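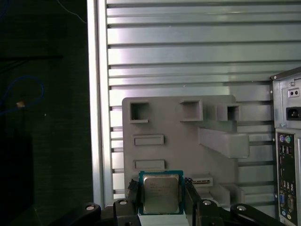

Page last changed: Friday, January 27, 2023

Parts Gallery: Processors

Greteo Computer Parts, Ornville

The processor shelf is one part of our parts gallery. Memory, drives, power supplies and cases have their own pages, linked from the main menu. The lines under each heading are the same notes we keep at the counter, with the prices taken out. Prices change too often to keep up with on a gallery page, so call or come in for those.

Desktop processor, heat spreader side
Teal-blue board with a silver metal heat spreader. The finish is brushed and slightly scuffed, and the markings are faint. Corners of the spreader are rounded, and it sits a little inside the border of the board.

About the heat spreader
The metal lid covers the chip itself and carries heat up to the cooler. Light scuffs are common on used processors and come from cleaning, from old thermal paste, or from sitting in a bin with other parts. We grade scuffs as cosmetic. A dent, a deep gouge or a lid that has lifted at one side is a different matter and goes to the scrap tray.

About the markings
Most desktop processors have the maker, the model and a batch code printed or etched on the lid. On older pieces the print can be hard to read. Tilting the part under a desk lamp helps, and so does a magnifier. If the model still can't be read, we put the processor in a test board and take the name from the startup screen. Parts that can't be identified either way are not listed for sale.

About the underside
Depending on the family, the bottom has either pins or flat contact pads. Pins bend easily. Pads don't bend, but they pick up skin oil and paste, and on those families the fragile springs are in the socket on the motherboard. Please don't touch either kind with bare fingers. Hold a processor by the edges of the board.

Lining it up
There is a small triangle at one corner of most desktop processors, and a matching mark on the socket. Many also have notches along two sides. The part should drop into an open socket under its own weight. If it doesn't, lift it out and look again before closing the lever.

Cleaning
We use isopropyl alcohol and a lint-free cloth. Old paste comes off in two or three passes. Paper towels leave fibers. Avoid anything with grit in it, including kitchen scouring pads, which account for a good share of the scratched lids that come across the counter.

Storage
Loose processors go in clamshell trays, one to a pocket, lid side up. Trays are labeled by socket and kept in Duto drawers along the back wall. The drawers are antistatic and the shallow size fits the trays with a little room to spare. For home storage, the plastic shell from a new processor works well. So does a square of antistatic foam inside a small cardboard box. Plain foam packing is not a good choice.

Testing
Each used processor runs for 45 minutes on a test board before it goes into the sale trays. Ones that shut down or throw memory errors get a second run on another board, with different memory. We keep the test slip with the part. Ask to see it if you are buying.

Shelf numbers
Tray 30 holds the small office processors, and tray 60 has the larger workstation ones. Box 736 under the counter is the mixed box, untested and sold as is. The mixed box gets picked over on weekends, and what's left is usually older single and dual core parts.

Coolers and brackets
Coolers are listed on the page for fans and coolers. Bring your motherboard model if you need a bracket. Botha brackets for older boards are back on the shelf in limited numbers, and we won't be ordering that line again once they are gone.

Trade-ins
We take desktop processors in working order, with or without the cooler. Wipe off the paste first if you can. Wrapped in a sock is fine for the trip over, but please not loose in a bag with screws. Laptop processors that are soldered to the board can't be taken as separate parts.

Next update
The motherboard page will be redone in April. Until then the old page stays up, and a few of the boards on it have already sold.

Back to the main parts gallery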